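Ticket 3529: right gripper drops out during folding demo
Opened by: Binta Jibrin
Site: Fultholm open day
Status: waiting on parts

Hi Wojciech, writing this up while it's fresh, sorry if it rambles a bit!

We had up to 23 visitors in for the clothes folding demo, and the first hour went great. Then the right gripper started losing its connection halfway through a fold. The tablet shows "no signal", I let go, wait, and it comes back like nothing happened. It did this 3 times before lunch, always on T-shirts and never on the trousers (weird, right?).

What I tried first: swapped the battery, restarted the tablet, moved the router out of the hallway. No change with any of it. Damian thought the cable might be pulling when I turn my wrist to bring a sleeve in, so I did a few shirts very slowly with him watching the signal on the tablet.

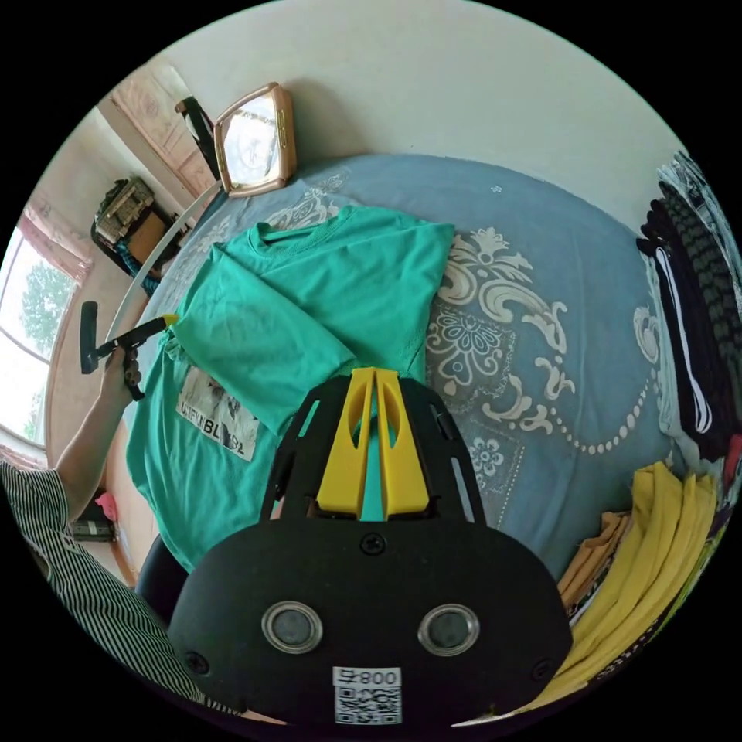
And he was onto something — the signal dips when I tuck the sleeve toward the middle, then drops completely if I hold the twist for more than a second or so. Trousers only need a straight fold, so that would explain why they never set it off.

I taped the cable down along the handle with a bit of slack and got through the afternoon with one more dropout. Good enough for visitors, but I wouldn't want to record with it like that.

Could you send a new cable and one of the longer clips from the Sukard kit? Zofia has the next demo at Cusasov and would like to take this set with her.

Update, 14 May 2025: Wojciech says the cable ships tomorrow. Leaving this open until Zofia has tried it on shirts.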